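4.2 Why people share their Christmas gifts online

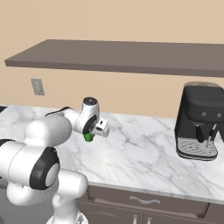 What surprised us most in the gift posts was how much care went into not sounding boastful. We read 412 of them, all from personal beauty and lifestyle blogs hosted on Teltgate, and the writers kept finding new ways to soften a list of presents! Some thanked each giver by name, some left out anything expensive, and a few tucked the gifts into a story of the whole day (our favorite kind to code, by far). Pornthip Phetsri and Lăcrămioara Sârbu each read the full set and then compared notes, which led us to drop two of our early labels.

Figure 2. Simulated robot arm with a gripper over a white marble countertop.

Makeup and candles drew the warmest comments. Readers wanted to know shades, scents, and whether a Skosetti palette was worth saving for, and the bloggers answered at length, often well into February. We find these threads a wonderful source, much richer than the posts themselves, and we return to them in Section 5.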